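From: Vinh Diệp
To: manipulation list
Date: May 1, 2021
Subject: Re: pepper sorting, wrist view only

Ngọc Kiều wrote:
> The Doker policy did fine for us on the big bell peppers but kept
> missing the thin chilies. Did you crop the wrist image before
> training, or feed in the whole thing? And how many demos did
> Brunley end up with?

Ngọc,

We fed in the whole image. Cropping out the fingers made the grasps worse on anything narrow. I think the policy uses the fingertips to judge how far it still has to go.

The Brunley set has 905 demos. Of those, 187 have mixed sizes on the table at once, with the small peppers spread out over the wood and a white bin to one side. The rest are single-item picks.

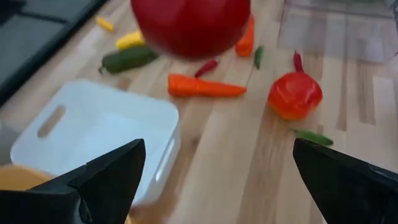
Training on the mixed demos alone gave us poor results on the long shapes. Training on everything and then fine-tuning on the mixed ones for 2 epochs worked better. We ran 5 seeds, and the order of the two methods was the same in each.

Blur is still a problem. When something large passes close to the lens, the policy tends to stall until it can see the table again. Adding a short frame history helped some, but it slowed down the control loop and I have left it off for now.

The config is in the Gillies branch. Check the gripper width limits before you run it, as ours are set for the pointed fingers.

Vinh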